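# Derkine Gallery — Minutes of the Exhibition Group, March

Present: Elias Saab (chair), Janka Oravec, Zewditu Gashaw, Sosina Gebremichael (minutes)
Apologies: Kamran Kazemi
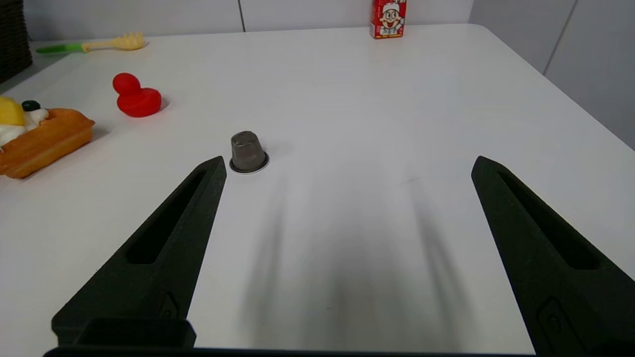
*Coffee capsule on a white tabletop.*

The meeting was opened at 4 p.m. The minutes of the previous meeting were accepted with one correction: the lender of the Araya prints is the family and not the foundation.

**1. Spring print exhibition**

Janka informed that the selection is now finished. Most of the works are etchings and woodcuts, and there is a small group of lithographs from the Fovia workshop. She proposed to hang the works by technique. Zewditu would prefer to hang them by period, as visitors asked for this last year. After discussion it was agreed to follow Janka's proposal in the large room, and to keep the side room in order of time.

Two of the woodcuts have still no glass. Janka will bring them to the framer before the end of the month.

**2. Loans from Plultmont**

The museum in Plultmont has confirmed the loan of the four watercolors. They ask for low light and for a written report on the condition at arrival and at return. Elias has signed the agreement. It was not clear who pays the transport back — Kamran has to ask this and report by e-mail.

**3. Catalog**

The printer offers 800 copies, with delivery one week before the opening. Sosina reminded that 444 copies were sold of the last catalog, and many boxes are still in the storage. Zewditu thinks that the new one will sell better, as it contains the long essay on the Araya family. No decision was made. Sosina will ask for the price of a smaller edition.

**4. Wall texts**

The texts are too long in the first draft. Zewditu will shorten them and send them to all. Elias asked that every label gives the technique in simple words, also for school groups.

**5. Other matters**

The dehumidifier in the paper storage makes noise again. Elias will call the service.

Janka asked if the opening talk can be recorded. Agreed, if the speaker gives permission.

The next meeting will be in April, in the same room. The meeting was closed at 5:20 p.m.

Minutes: S. Gebremichael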